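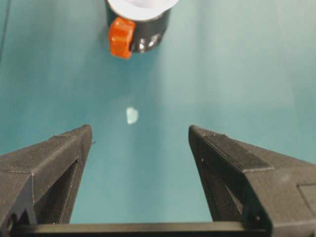
Skurkalbridge Repair Days - progress report to the Ponditz Fund
30/03/2022

Dear all,

With this report we inform you about the second part of our project, which teaches residents of Skurkalbridge to repair their own household things.

Since the last report we held 13 evenings. In total 277 items were brought to us, mostly lamps, kettles, zippers and ceramic dishes. The ceramics evenings are the most popular and we had to make a waiting list for them. Each evening has 20 places.

In February we lost the room on Plaken Street for two weeks, as the heating was under repair. We moved two evenings to a later time and canceled one. The money for the canceled evening is not spent and we ask your permission to use it for glue and sandpaper, which became more expensive than we planned.

The second sewing machine was bought from Uchida. It arrived late, but it was inside the budget - the invoice is attached. The leaflet in large print is not ready yet. We wrote the text, but the translation still must be checked.

Until summer we plan nine more evenings. Two of them will be for school children together with their parents. We would also like to know if the final report can be sent by email only, or if you need the signed paper copy as last year.

With kind regards,
Skurkalbridge Repair Days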